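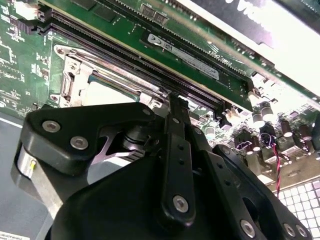 Memory module at the slot, label side up.

Moving the home server to ZFS, part 2: memory and ARC

Posted in August. Filed under: storage, home server

The pool has been up for 60 days, long enough to say something about memory. Part 1 covered the disk layout, so I will not repeat it except to note that it is still mirrored pairs and I still think that was correct for a box this small.

The file server is called Huaranga. It replaced Rinel, which ran ext4 on a plain md array and never complained. My reason for moving was checksums. I had found 2 photos in the old archive that no longer matched their backups, and no log entry on either side said when they changed.

ZFS keeps its read cache, the ARC, in main memory. The default limit depends on the platform and the version, so check yours before copying numbers from a blog, including this one. On Linux the running values are in /proc/spl/kstat/zfs/arcstats. The fields I look at are size, c_max, hits and misses.

I capped c_max at eight gigabytes. The nightly backup reads a lot of data exactly once, and with a higher cap the virtual machines were short of memory every morning until the cache shrank. With the cap in place the backup takes around 283 minutes, a little slower than before. It finishes before I get up, so I left it.

Tarek Mansour wrote in after part 1 to ask about deduplication. I tested it on a scratch dataset and turned it off. The table has to be consulted on every write, and my data has very few duplicate blocks. Compression is the better trade for documents and disk images. It does nothing useful for video. I use lz4 everywhere and have not tuned it further.

Scrubs run monthly from a systemd timer. Two have completed with no errors reported. Mail from the event daemon goes to my normal inbox; I tested that by taking one disk offline and waiting for the message.

Still to do: snapshot pruning, which at the moment is a shell script I do not trust, and a restore test to the second machine.

Previous: Disk layout and ashift
Tags: zfs, arc, backup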